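**Subject: Evberg district density targets and the draft settlement plan**

**evberg_planning_desk** wrote:

Members are invited to comment on the draft settlement plan for the Evberg district, January 2020. The draft proposes that new housing be concentrated in 2 existing towns, Betano and Wuvley, and that no further building permits be issued in the outlying parishes. The stated purpose is to limit the cost of roads, water and schooling as the population of the district grows. Comments should refer to the numbered sections where possible.

---

**parish_records_w** wrote:

With respect to Section 4, the draft relies on the assumption that the outlying parishes have always been thinly settled. The tax rolls do not support this. The roll of 1498 lists 300 households in the parish of Benmoussa alone, and the parish fed itself. The present decline followed the closing of the mills. It should not be treated as a natural limit on the number of people the land can carry.

---

**lowfield** wrote:

The previous comment is noted, but a household on a tax roll of that period cannot be compared with a household today. Those families drew water from a shared well and did not expect a paved road, a clinic or a bus. The question before the district is what each additional resident will require over a lifetime, and who will pay. On that question the draft is sound.

---

**parish_records_w** wrote:

The comparison was offered in reply to a historical claim made in the draft itself. If the historical claim is withdrawn, I will withdraw the reply. I would further observe that the water figures in Section 6 are given for Wuvley only. Betano draws from a different source and has had summer restrictions.

---

**evberg_planning_desk** wrote:

The point regarding Section 6 is accepted. The figures for Betano were left out of the circulated copy and will be added to the annex. The wording of Section 4 will be reviewed.

---

**tern_and_gull** wrote:

I do not support the draft in either form. Ending permits in the parishes would mean that grown children could not build near their parents, and the schools there would close within a generation. Growth elsewhere in the district would then be cited as proof that people preferred the towns. A modest allowance for family building should be added to Section 5.

---

**lowfield** wrote:

A family allowance was tried under the earlier plan. It was used mainly for summer houses. If it is to return, it should carry a residence condition, and the condition should be enforced.

---

**tern_and_gull** wrote:

A residence condition would be acceptable to me. I would ask that its length be stated in the plan and not left to later guidance.

---

**evberg_planning_desk** wrote:

Both proposals have been entered in the register of comments under Section 5. Members who wish to add supporting material may post it in this thread until the register is closed.
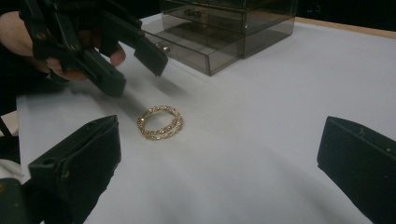
*Thin gold rings on a white tabletop.*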